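Clearing out the cupboard under the stairs before the boiler people come. Going to post it as I go, mostly so I keep going.

First job is the box marked MISC, which has moved house with me twice and never been unpacked. Starting with the white cylinder with the dark green band round it. No idea.

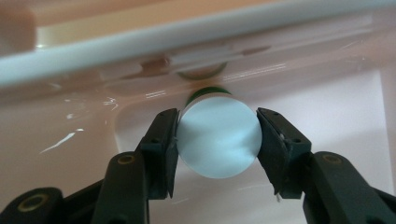
Milovan Ivanov reckons I should keep anything with a lid or a cap until the whole box is out, as the other half of it is bound to be further down. Fair enough. It's gone on the windowsill.

The rest of the top layer was easy. Two bike lights with no brackets, a bag of curtain hooks, a plug adaptor, the instructions for a toaster we no longer own. Hooks kept, toaster instructions in the recycling.

Bike lights both work with new batteries, so they're kept too. I'm aware that's more keeping than clearing.

Next layer down is paint. Sample pots from when we did the hall at Prerstead. All of them dried solid apart from one, and that's the colour we didn't like.

For anyone in Filtstead with old paint: the tip takes it if it's dried out. If it's still liquid, tip some cat litter or sawdust in, leave the lid off for a day or two, then take it.

Tea break. It's twenty to eleven and I can see a bit of the cupboard floor. There's lino down there. Didn't know that.

Back in. Behind the box there was a carrier bag with every key I've owned since college. Tried them all in the front door, back door, shed and bike lock. One fits the shed. I already had a shed key, but now there are two, and that's useful.

The others are going in the metal bin at the tip. I did think about keeping the nice old one with the long shank and decided against it.

Someone asked how I'm sorting it. Nothing clever. One pile for the tip, one for the charity shop, one that goes back in, and the windowsill for things I can't name. The windowsill is the only one with a limit, as it's a short windowsill.

Man-sik Son asked if I'd come across his spirit level. I have. It was at the very back, behind the ironing board. Sorry, Man-sik. You can have it back whenever you're passing.

Also at the back: the Skarus carpet washer. Paid 200 quid for it, used it on the stairs and the landing, then put it away with the tank still half full. Tank has now been rinsed out in the yard and I won't go into what that was like.

If you have a carpet washer, empty both tanks before you put it away and leave the lids off overnight.

It does still run. Going to do the stair carpet this evening and then decide whether to sell it. They seem to go for a lot less second hand.

Lunch was beans.

Afternoon: shelves. There's only the one proper shelf and it had 14 light bulbs on it. I know it was 14 as I tested every one in the lamp in the front room. Kept the screw-in ones. The rest don't fit anything in this house.

Found the hall lampshade that goes with the old fitting. The fitting went years ago, so charity shop.

Bottom of the MISC box at last. Rubber bands gone sticky, picture wire, a tape measure, a Nikolaidis coat hook still on its card, and a lot of grit. The coat hook is going up by the back door tomorrow.

Nothing in there to go with the white thing with the green band, so Milovan's theory hasn't got me anywhere. It's still on the windowsill. If it's there at the end of November it goes.

Put back so far: hoover, ironing board, carpet washer, toolbox, the good bulbs in a shoebox, curtain hooks in a jam jar. I've left a gap on the left so the boiler people can reach the stopcock without kneeling on anything.

Car's loaded. The tip shuts at five, so I'm off now. Will do the coats another day – there's a rail of them I've been pretending is part of the wall.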